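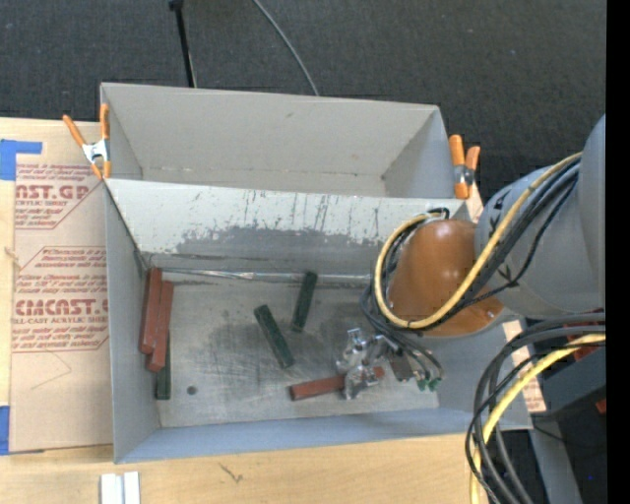
Fig. 1. Block cell, arm over the front bin, gripper across a red block.

Cell Setup and Upkeep, Handout 3
Course notes, Kenalham robotics workshop. Text by Norbert Dudás, corrections by Lakshmi Kurup.

Read this before you touch the block cell. The manual from Zandum covers the arm. It has nothing useful to say about bins, clamps or cables, and those take up most of our time.

1. What the cell is for

One arm, two open bins, a handful of blocks. The arm picks from one bin and places in the other, then goes back the other way. The old project report calls this "continuous unattended operation." I would treat that phrase with care. Last January the log showed 18 stops in one night, and 5 of them needed a person. Whether that counts as unattended depends on who is writing the report.

2. Bins

The bins stand edge to edge, the wall of one against the wall of the next. If you find a gap between them, close it before you do anything else. A block that lands in the gap will stay there, and the software will go on believing it has a place to look.

The bins are held by spring clamps at the sides, the kind with orange handles. I have never liked this. A spring clamp holds well against a steady push and badly against repeated knocks, and repeated knocks are what a gripper gives to a bin wall. Daniyal Minhas argues that a bin which gives a little is kinder to the wrist than one bolted to the table. He may be right. We have no force data from a bolted bin to compare with, so for now it is his opinion against mine, and the clamps stay.

Check at the start of each session:
Both clamps seated. Push each bin by hand toward the arm and away from it.
Bin walls touching along the whole edge.
Nothing on the bin floor except blocks.

3. Wear

Look at the far wall of the front bin in Fig. 1. The upper portion is still white and light gray. Lower down the coating has ragged darker patches, with scratches and scuffs running up and down. The bin floor has its own streaks and smudges.

Students like to say that the wear is cosmetic. Ask them how they know. If your vision step was tuned on a clean pale bin, a mottled one is a different background, and a shiny one is worse. The strip along the foot of that wall is wrinkled and reflective. A reflection moves when the arm moves, so test your detector with the arm in several positions before you trust it. Dark green blocks on a gray floor deserve more of your suspicion than the red ones.

Do not repaint a bin in the middle of a data run. If you must change one, write it in the log with the time, and run the detection check again from the beginning.

4. Blocks against the wall

A block lying flat in open floor is the easy pick, and the one that shows up in talks. Leaning and overlapping blocks are where the success rate goes. In the figure the leftmost red block is nearly upright against the left wall, with another red one touching it and a green one partly under that. Plan the jaw approach for that corner on paper. One jaw has to go somewhere, and a lot of plans put it through the wall.

Arūnas Bite's rule is to leave corner blocks until last and hope that other picks disturb them. I don't object to it as a tactic. I object to reporting the result as if the corner had been solved.

5. Cables

The cables near the gripper follow the arm, a yellow one and a bundle of black ones, looping around the orange-brown cover. Slack is necessary. Too much slack catches on a clamp handle, and too little pulls on a connector at full reach.

Procedure, with two people:
1. Speed at the lowest setting. One person keeps a hand at the stop button.
2. Jog to each far corner of both bins, gripper down.
3. Turn the wrist to both limits at every corner.
4. Watch the loops, and leave the screen alone. The screen does not know where the cables are.
5. Stop, cut power, then adjust any tie or loop. Repeat from step 2.

Herden sells a cable guide for this arm. Narayanan Panicker tried one and took it off again after 3 sessions. His notes are in the Achari folder and are worth reading, though he changed the gripper in the same week and so we can't say which change did what.

6. Table

Keep sheet stock and offcuts clear of the bins where you can. If acrylic sheet has to share the table, tape it down and leave the protective paper on. Check that it isn't pushing against a bin wall, then do the hand push from section 2 again.

For next session

Bring one stop from the log and your explanation for it. State what evidence would show that you are wrong. "Sensor noise" will be sent back unless you have a plot.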